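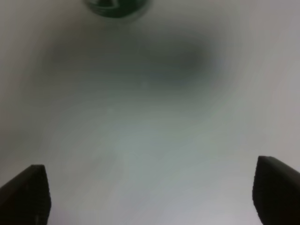
4.2. Evaluación del módulo de pinza Zalton

Figura 3. Vista desde la cámara de muñeca con la pinza abierta y sin objeto sujeto. En el borde superior asoma la parte baja de un objeto verde oscuro; la mancha gris difusa sobre la superficie blanca es una sombra.

El módulo Zalton se comercializa como un conjunto cerrado que comprende una pinza de dos dedos, una cámara de muñeca y la licencia del programa de control Esen. El fabricante lo dirige a laboratorios docentes y a pequeñas líneas de montaje que ya disponen de un brazo compatible. La unidad evaluada se adquirió por el canal ordinario de venta, a un precio de 2825 euros, y se instaló conforme al manual suministrado, sin modificaciones de hardware.

La evaluación se desarrolló en noviembre y constó de 49 ensayos de aproximación y agarre de recipientes de uso doméstico. En cada ensayo el brazo partía de una posición elevada y el programa debía localizar el objeto a partir de la imagen de muñeca. No se emplearon cámaras externas.

Como ilustra la Figura 3, los dedos ocupan las dos esquinas inferiores de la imagen y dejan entre sí una abertura superior a la mitad de su anchura. Esta disposición facilita la verificación visual del estado de la pinza, pero reduce el campo útil cuando el objeto se halla en el extremo opuesto. En tales condiciones, Esen dispone únicamente de un contorno parcial y algo desenfocado, y la sombra proyectada sobre un fondo claro puede confundirse con parte del objeto. De los ensayos realizados, 11 requirieron una segunda aproximación; en 2 de ellos el programa delimitó la sombra como región de agarre.

A efectos comparativos se consideró el módulo Kwak, de prestaciones declaradas similares, cuya cámara se monta con mayor inclinación. El montaje de Kwak ofrece una visión más amplia de la zona de trabajo, a costa de ocultar parcialmente uno de los dedos durante el cierre. El soporte ajustable Honarier, que se vende por separado, permite aproximar la configuración de Zalton a la anterior, si bien obliga a repetir la calibración y no está cubierto por la garantía del módulo.

La documentación técnica resultó suficiente para la puesta en servicio. Se echa en falta, no obstante, una indicación expresa sobre la iluminación recomendada para superficies blancas, así como la posibilidad de ajustar desde Esen el umbral de segmentación, que en la versión evaluada permanece fijo.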